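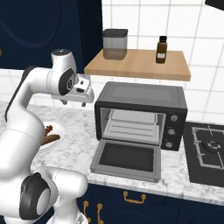
Slavica Golob was against it at first, and she told so to everyone at Brurkov. Why should a kitchen pay for an arm to open an oven door, when she can open it herself with her elbow? After her first month with it she still does not love it, but she asks for it on the early shift.

Print this page | E-mail this page

By Svitlana Kravchuk, September

The Siltelen counter arm is made for small staff kitchens, where one person must cook, serve and wash at the same time. It works beside a normal worktop oven and handles plates and single portions. You do not need to change your cupboards or your oven. Our fitter comes on a Thursday and you can use the arm the next morning.

What changes for your staff is mostly the waiting. At Brurkov the cook used to stay near the oven during the whole breakfast. Now she prepares the next order and the arm takes care of the heating. She decides the menu and the order of work, and she can stop the arm at any time with the red button on the wall unit. We ask every customer to talk with the staff before buying - it goes better when they choose the tasks themselves.
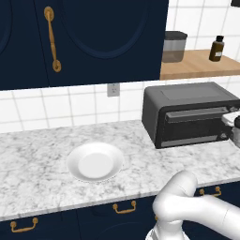
Category: Kitchen and Canteen > Counter Arms

Order number: 2388
Training: 3 hours for each member of staff, in your own kitchen
Task memory: up to 300 saved steps
Service: after every 504 working hours

The price includes fitting and training. Spare fingers for the gripper are sold separately, and also the washable Mustwood cover. Service is done by our partner Kravets, who will telephone you before the visit. Please keep the worktop in front of the oven free when the arm is moving.

Print | E-mail to a colleague
14 shares | 2 comments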